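Mitmachen in Bosau: Wir suchen Leute, die gern Schubladen einräumen

Für unser Projekt Kornholm suchen wir ab Mai Teilnehmerinnen und Teilnehmer, die mit uns herausfinden wollen, wie ein Medikamentenwagen eingeräumt sein muss, damit man auch um sechs Uhr früh alles auf Anhieb findet. Klingt klein, ist es aber nicht! Wer schon einmal auf einer Station, in einer Wohngruppe oder auch nur zu Hause bei den Großeltern nach der richtigen Packung gesucht hat, weiß, wie viel Zeit in so einer Schublade verschwinden kann.

Gearbeitet wird an einem weißen Wagen mit hellblau abgesetzten Schubladen. Hinein kommt, was im Alltag eben zusammenliegt: kleine bunte Schachteln, flache Packungen, runde Döschen, Sachen, die beim Aufziehen gern nach hinten rollen. Ihr nehmt heraus, sortiert, legt zurück und erzählt uns dabei, warum das eine nach vorn gehört und das andere lieber an die Seite. Eine richtige Lösung geben wir nicht vor.

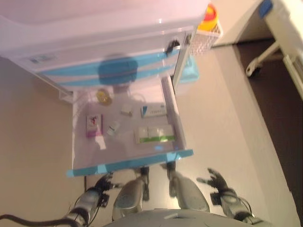

Lesego Sibiya schreibt uns dazu, beim ersten Durchgang habe sie alles nach Größe geordnet und beim zweiten alles wieder umgeworfen: »Man fängt mit den großen Schachteln an und merkt dann, dass man die kleinen viel öfter braucht. Ich hätte noch eine Stunde weitermachen können.«

Genau solche Rückmeldungen wünschen wir uns. Wir freuen uns über Menschen mit Pflegeerfahrung, über Apothekenleute und genauso über alle, die beruflich nie etwas mit Arznei zu tun hatten. Gerade die legen oft ganz anders ein -- und das ist für die Auswertung Gold wert.

Was euch erwartet

Eine Einführung am Wagen, danach drei Runden Einräumen und Wiederfinden. In der ersten Runde arbeitet ihr frei. In der zweiten bekommt ihr eine Liste und sucht die Sachen heraus, die jemand anderes eingeräumt hat (das ist für viele der lustigste Teil). In der dritten ordnet ihr noch einmal neu, diesmal so, dass eine fremde Person damit zurechtkommt. Zum Schluss gibt es Kaffee und ein Gespräch in kleiner Runde, immer mit höchstens 6 Leuten.
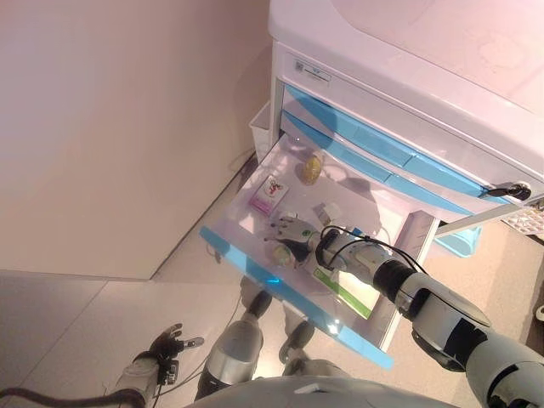
Am Wagen: oberste Schubladen geschlossen, eine ganz ausgezogen

Insgesamt vergeben wir 28 Plätze. Ihr solltet volljährig sein, etwa 90 Minuten Zeit mitbringen und Kleingedrucktes auf Packungen lesen können, gern mit Brille. Wer nicht lange stehen mag, bekommt einen Hocker. Deutsch auf Alltagsniveau reicht völlig.

Parallel läuft der Teil »Nonon«, bei dem es um Behälter geht: Dosen mit Schraubdeckel, durchsichtige Gläser, aufrecht stehende Schachteln. Was erkennt man am Etikett, was am Inhalt, was an der Form? Dafür suchen wir besonders Leute, die zu Hause selbst Vorräte oder Tabletten sortieren und eine feste Meinung dazu haben. Her damit!

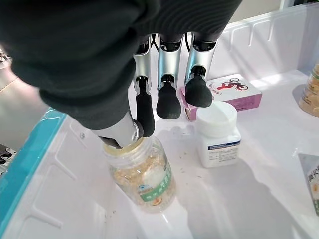 Teil »Nonon«: Glas mit hellem Deckel, daneben eine weiße Dose mit Schraubverschluss

Ort und Zeit

Die Termine liegen im Mai, jeweils um 9 Uhr und um 14 Uhr, im Haus Wickramasinghe in Bosau, Raum 901. Der Raum ist mit dem Aufzug erreichbar, Fahrräder können im Hof stehen. Für eure Zeit zahlen wir eine Aufwandsentschädigung, Fahrtkosten innerhalb des Kreises kommen dazu. Bringt dafür bitte die Fahrkarte oder die Kilometerangabe mit.

Anmeldung

Schreibt uns ein paar Zeilen: Name, Alter, welche Uhrzeit euch besser passt und ob ihr beim Wagen, bei »Nonon« oder bei beidem dabei sein möchtet. Ein Lebenslauf ist nicht nötig. Die Anmeldung geht über das Kontaktformular auf dieser Seite, Stichwort Kornholm. Wer zu zweit kommen will, meldet sich bitte trotzdem einzeln an und nennt die andere Person im Textfeld -- wir legen euch dann auf denselben Termin.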